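From the Workshop: Maple Boards for the Block Bins

The maple boards are done, and the first of them has been out with a set of colored shape blocks on it.

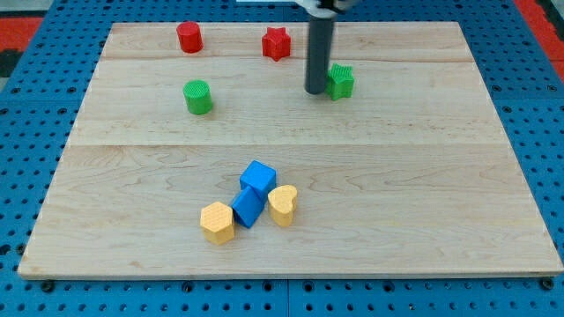

Mélanie Girard wrote in to ask why we bothered with maple when the old painted trays still had some life in them, and whether a hard board would make the blocks louder for everyone else in the building. She also wanted to know if the boards would be heavy to carry.

On the first point, the painted trays were chipping at the corners, and we had repainted them twice already. The money for paint was going to run out before the chips did. Maple can be sanded and oiled again when it gets marked up. The boards are joined from separate planks, with the wide one along the front, where most of the playing gets done. The front edge is slightly rounded so that sleeves and wrists don't catch on it.

On noise, she has a point. A block dropped on maple makes a sharper sound than one dropped on a painted tray. Suleiman Ekwueme is gluing thin cork to the undersides, which helps when a board sits on a metal or plastic top but does nothing for a block that falls on the floor. We plan to keep the boards in the back room during reading hour.

As for weight, one adult can carry a board without trouble. Children should ask for help.

The lumber came to 420 dollars, and that covers all 10 boards. Oil and glue added another 51. Bastian Albers did the planing on his own machine and would not take anything for it, so the planer blades are on us next time.

A few notes on the blocks themselves. The sets going out with the boards are plastic and come in different shapes, the red cylinder and the red star among them. The stars are the ones that go missing. If you find a loose block at home or in a coat pocket, drop it in the tub by the front desk — no need to match it to a set first. Cengiz Tuncer sorts the tub at the end of each month.

Please wipe the boards with a dry cloth only. Water raises the grain, and the spray cleaner we use on the tables leaves a film on the oil. Crayon comes off with a little mineral oil and some patience. Deep scratches can wait for July, when all the boards come back to be sanded.

Three boards are still unclaimed. Groups that want one should put their name on the sheet inside the Omoregie Room door and say which shelf it will live on. Boards are picked up from the workshop after 4 p.m., and the old painted trays should come back at the same time.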